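Do we need a written procedure before running two arms on one table with a bladed object?

Posted by Pralar, Wednesday, June 5, 2019

We run two black arms on a shared white table, sorting small household items between baskets and a tray. Until now everything in the object set was soft or blunt. Someone has added a vegetable peeler. The arms are teleoperated at low speed, and an operator resets the objects by hand between runs. My manager says the arm vendor's risk assessment already covers us. I am not convinced. The layout is below.

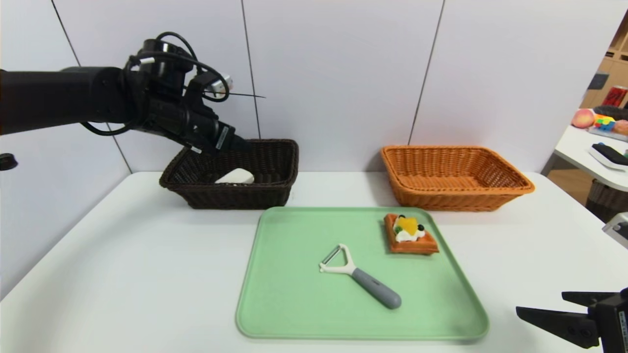
Left arm reaching into the dark basket. The peeler is on the green tray.

Does the peeler change anything on paper, or only in practice?

Régis Besson

It changes both. The manufacturer assesses the arm. The assessment of the application, meaning the arm plus the gripper plus whatever the gripper holds, falls to whoever integrates it, and in your case that is you. ISO 10218-2 is the part to read, with ISO/TS 15066 if a person shares the space with the arms while they can move. The force and pressure limits in the latter deal with blunt contact. A blade in the gripper is outside what those numbers were meant for, and low speed does not bring it back in.

Write down at least the following:

Whether a hand may enter the table area while either arm has drive power. With a blade in the set, I would say no.
Which arm may pick the peeler, and by which end. Ours is handle only.
What the gripper does on power loss. Check whether it holds or releases, and do it with a blunt object.
How the two workspaces are kept apart. If the answer is "the operator watches," write that, and then look for something better.
Where the stop button is, and who can reach it during a reset.

Also look at your cables. The ones looped over the top of the left wrist could catch on something, a basket rim for example. Ours get checked every 30 hours of running.

Storkitero

Just tape the blade. We did that in November and it was fine.

Bansal

Tape is all right if the task does not need the edge, but it wears and someone has to inspect it. We replaced ours after 3 runs. A dummy blade is easier to keep track of. Either way, redo the assessment each time the object list changes, and put the list version on the run sheet so you can tell which one was in force.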